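Open day at Demen draws 483 visitors

Demen opened its Linwood workshop to the public in May, and 483 people came through between 10 a.m. and 4 p.m. Staff showed how tasks are taught to robots with hand-held grippers – a person does the job at a table with one in each hand.
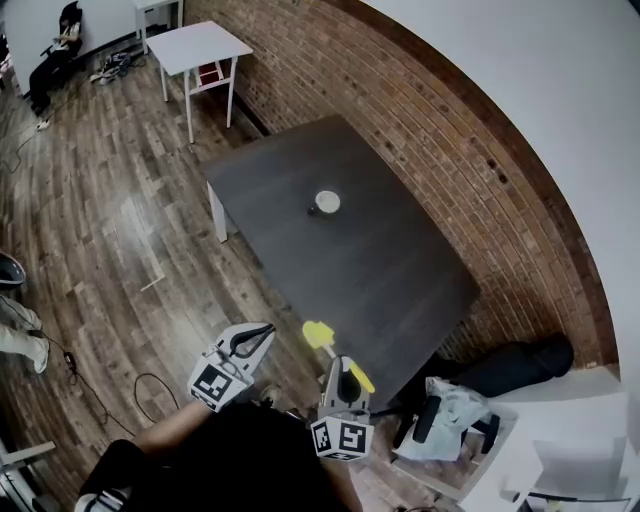

One visitor asked whether the same method would work in a small bakery, and was told that it depends on the job. Sequeira, a partner firm, gave talks in the front room.

The next open day is in October. Entry is free, and children under 14 must come with an adult.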